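Paper Crafts II, Handout 4: Do You Need Another Die?

Read this before you order anything for the card unit. Last term half the class turned up with a bag of new dies, and most of those were used once. 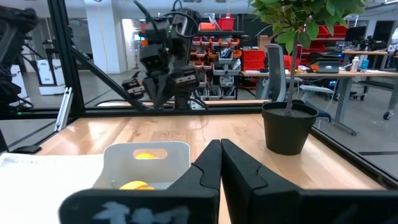
By Kaede Higuchi
Course notes, December 2020

The claim you'll hear in every video is that a die saves time. Sometimes it does. If you want 400 identical leaves for a wedding order, fine, buy the leaf. If you want one leaf for one card, cut it with scissors. By the time you've found the die, taped it down, run it through and poked the scraps out of the corners, the person with scissors is already gluing.

I'm also not sold on layered sets. A fruit set will give you a base, a shadow piece, a highlight and a stem, all to be cut from separate sheets and lined up by eye. Try the same fruit from a single piece of yellow cardstock first. Rub a little brown pencil down one edge and stop there. Teodoro Galang did both versions for his March project and I couldn't tell them apart from across the table. He could, but he'd spent the evening on them.
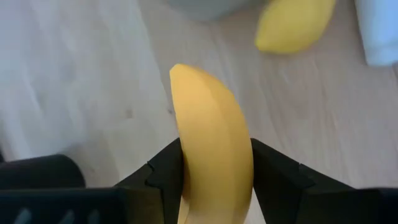 Banana, uniform yellow peel with a darker strip along one side.

Paper weight. The Dikesari sheets on the supply list are sold as "premium." I have no idea what that means and the packet doesn't say. They crack on the fold unless you score them, same as the cheap ones. Score on the side that will become the outside of the fold, then fold away from the line, so the groove ends up on the mountain side. Some books tell you the opposite. Test it on a scrap of your own paper and believe the scrap.

Adhesive. Foam squares under everything is a habit, and a bulky one. Use them under one element. Check that the finished card goes into its envelope before you write in it.

For next class:
Bring 2 cards on the same theme, one made with dies or stamps and one made with scissors and pencil only.
Write down how long each one took, including cleanup.
No names on the fronts. We'll mix them up and Hervé Perrin's group will guess which is which.

If the die-cut card wins, I'll say so in Handout 5.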